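The Long Life of a Two-Color Block Set

Plain Goods, features
2020-10-12

The Pralari set comes in a flat cardboard box with no picture on the lid. Inside are 45 blocks, all the same length and thickness, in two colors. There is a single sheet of paper with the washing instructions. No plans are supplied and no finished house or bridge is shown for a child to copy.

I bought mine in June at Huang, the hardware and toy store on the main street in Promovthorpe, where sets like this are kept on the bottom shelf under the jigsaw puzzles. I had gone in for hinges. The store has sold plain block sets for decades under one name or another, and the box I picked up had a sun-faded stripe where the next one had leaned against it.

What follows is what I learned from using that set, borrowing two others and visiting a few places where blocks get hard daily use.

One shape is enough

Most block sets on sale now are mixed. They have arches, cylinders, triangles and a few half-sized pieces that go missing first. A set of identical long blocks is duller to look at and easier to build with. Any piece fits any gap. If you lose three, the set still works.

The proportions matter more than the size. A block shaped like a fat domino will stand on end but makes a clumsy roof. A block shaped like a pencil makes a good roof and falls over if you breathe on it. The better sets sit in the middle. You can lay them flat for a floor, turn them on edge for a wall or stand a few up as posts, if the table is level.

The Grultier set, which is the other one I used a lot, has slightly longer pieces and sharper corners. The corners hold a stack well. They also mark a soft table, and after a month mine had small dents along one side.

About the colors

Two colors sounds stingy, and for the first week I thought so too. Then I started using one for the uprights and the other for everything across, and the buildings became much easier to fix when they leaned. Adults who play with these sets tend to end up doing something similar. Children often sort the colors into two piles first and don't build at all for a while.

Muted shades hold up better than bright ones. Brick reds, browns and deep greens hide fingerprints and small chips. Bright yellow shows everything. The drawback is light. Dark green and red-brown are easy to tell apart near a window and much harder to separate under a warm lamp in the evening, and anyone with red-green color blindness may find the pair a nuisance at any hour. Lighter green would help. So would a notch on one end of one color, which you can cut yourself.

Where to put them

I tried the box, a cloth bag, a drawer and a bin. The box lasted until August before a corner split. The bag is quiet and takes up no room, but you have to empty it to find anything. The drawer was fine until the rest of the family started using it for batteries.

An open bin with a wide floor was the best of the four. The pieces spread out in one layer and you can see all of them at once. Sloped sides help, as a block that lands against the wall slides back down to where a hand can reach it. Straight sides leave pieces jammed upright in the corners. The floor should be smooth. Bare metal is loud for the first few days and then you stop noticing.

A high back is useful if the bin sits on a table against nothing, and a low front makes it easier to reach in. Any bin that gets used will look rough before long, with gray streaks and dust on the bottom. A damp rag once a week takes care of most of it, though the scratches are there to stay. I would not pay extra for a coated one.

Don't fill it. A bin that could hold the whole set works better with part of it, and the rest can stay in whatever is left of the box. With just a few blocks out, there is room to push one aside and get a grip on the one next to it.

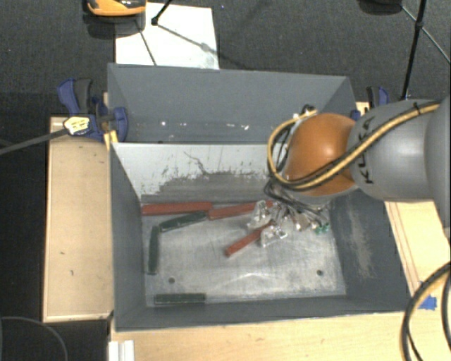 Red-brown and dark green blocks on the scuffed floor of a gray bin.

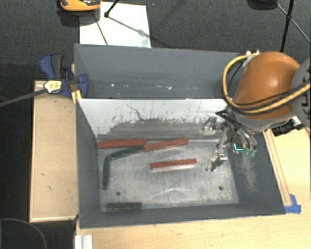
What to check before buying

Pick up two blocks and lay one on the other. They should meet along the whole length with no rocking. Cheap sets are often a little bowed, and a stack of five will show it even when a pair does not.

Look at the ends. Rough ends mean the pieces were cut after they were colored, and the bare patch will pick up dirt.

Check that you can get more of the same. Pralari sells a top-up bag in either color. Grultier sells only the full box, so a second one gives you more of both whether you need them or not.

Used sets are worth a look. The largest lot I came across held 293 pieces from at least three makers, and most of them were close enough in size to build with. I took the ones that matched mine and left the rest.

Reader comments (3)

porchlight: We have had the Grultier set since our oldest was in kindergarten. Agree about the corners. We put an old place mat down.

mapledesk: I'm color-blind and the green and brown sets are hopeless for me after dark. I put a dab of white paint on the ends of the green ones. Took one evening and no more trouble.

t_in_the_valley: Would a baking tray do instead of a bin? We have more than 1,494 blocks in this house or it feels that way, and I am not buying another container.

Related stories
Drawer Dividers That Stay Put
A Second Look at Wooden Rulers
How to Clean a Painted Workbench
Jigsaw Boxes and What Breaks First

Contact the editors | Copyright 2020 Plain Goods | Back to top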